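Customer Services > Garment Care & Returns > Resolved tickets

Posted by Bernadette Egan, Trade Support, Katene Clothing
April

Subject: Colour transfer from Pasovum lined overshirt, navy

Summary of report
The Junthorpe branch reported that navy dye from the collar lining of the Pasovum overshirt was marking pale shirts worn beneath it. The branch had received 4 complaints from customers. All of the garments carried the same batch label.

Action taken
1. The branch was asked to withdraw the remaining stock of that batch from sale and to confirm the quantity held. It confirmed 28 garments.
2. Two garments were sent to the Pustlow workroom for a rub test on white cotton, dry and damp. The dry test left no mark. The damp test left a clear blue mark on both samples.
3. The same test was carried out on a garment from the previous batch. No mark was found.
4. The supplier was asked for the dyeing record. Its reply stated that the final rinse had been shortened for 300 metres of lining cloth.

Update, 3.40 pm
The branch asked whether a cold wash before sale would be sufficient. The workroom washed one sample and repeated the damp test. The mark was fainter but still visible, and the request was declined.
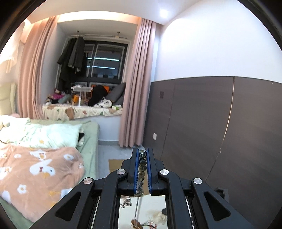

Resolution
All stock from the batch is to be returned to Pustlow in the original cartons, with the ticket number written on the delivery note. Customers may choose a refund or an exchange. Where a shirt worn under the garment has been stained, the branch may settle the claim on sight of the shirt, and a receipt for the shirt is not required. Replacement overshirts will be sent once the new lining has passed the damp test.

Status: closed for Junthorpe. Other branches holding the batch should open a separate ticket.

We use cookies to remember your branch login and to improve this site. Accept all | Manage settings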